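3.2 Task set and recording procedure

The student project ran over one term at Furtado, with three groups sharing two hand-held grippers. Each group was given one tabletop task and wrote its own task sheet, which fixed the start pose, the end condition and the longest allowed duration of an attempt. The sheets were checked for consistency before any recording began, and the wording was then frozen under the project name Fodonus.

The task considered in this section is the relocation of a computer mouse on a patterned mouse pad. It was chosen for its low, rounded body, which offers little flat surface to the fingers and punishes an approach made too high. Other objects were left on the table as distractors. Their positions were not controlled, and the students were told not to tidy them between attempts.

An attempt was rejected if the mouse left the view before the grasp, or if the operator's free hand touched it. After filtering, 1562 attempts remained across all groups. Labelling was done in Venmont, the annotation tool written for the course, with each attempt divided into approach, grasp, transport and release. Figure 2 gives a view with the fingers at the mouse and a view with them open. 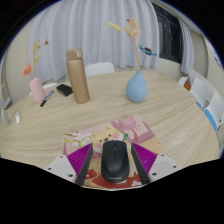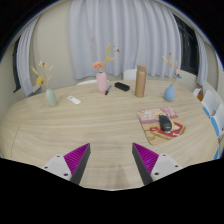
Figure 2. Mouse relocation task, views from the hand-held gripper.

Agreement between student labellers was lowest at the boundary between approach and grasp. Several groups marked the grasp at first contact, while others waited until the fingers had stopped moving. The guideline was revised in February to use first contact, and 8 sessions were relabelled. The remaining sessions already followed this rule and were left as they were. All results in Section 4 use the revised labels, including those for the Flavness baseline.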